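Subject: Re: [itcombe-homes] Musty smell from the washing machine

On an earlier message to the list, a neighbour in Bech Lane wrote:

> We moved in last spring and the towels have never smelt right.
> I've changed powder and I leave the door open between washes.
> Is it the hard water up here, or should I be thinking about
> a new machine? I'd rather not, as this one was 400 pounds.

Dear all,

Please don't buy a new one yet! We had just the same trouble when we came to Itcombe, and I was convinced it was the drains (I even had my head under the sink one evening with a torch, which did my neck no good at all). The water is hard here, as anyone with a kettle will know, but I don't think that alone makes towels smell.

What helped us most was washing hotter. We'd been doing everything at 30, very virtuously, and with a liquid, and between them they leave a sort of greasy film behind. Now the towels go in at 60 with ordinary powder, and I use a bit less of it than the packet suggests.
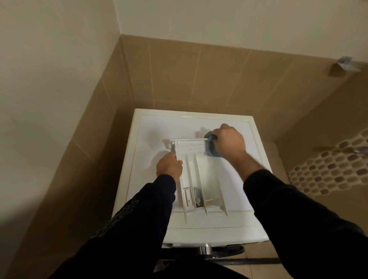

The other thing is drying. Our house is one of the Clomura terraces, so there's no garden to speak of, and for ages I had towels draped over the bathroom door for two days at a time in November. They smelt before anybody had used them, poor things. I've since put up an airer on the landing, where there's a draught, and they're usually dry in about 6 hours. If you have a spin setting you've been avoiding because of the noise, do try it, too.

The little shop in Ikska Yard sells soda crystals loose if you bring a tub, and they're a good deal cheaper than the fancy machine cleaners. It shuts at 2, as I keep finding out.

Do write back and let us know how you get on, and if you'd like to borrow a spare airer in the meantime you'd be very welcome to ours.

Warmest wishes from the top of the hill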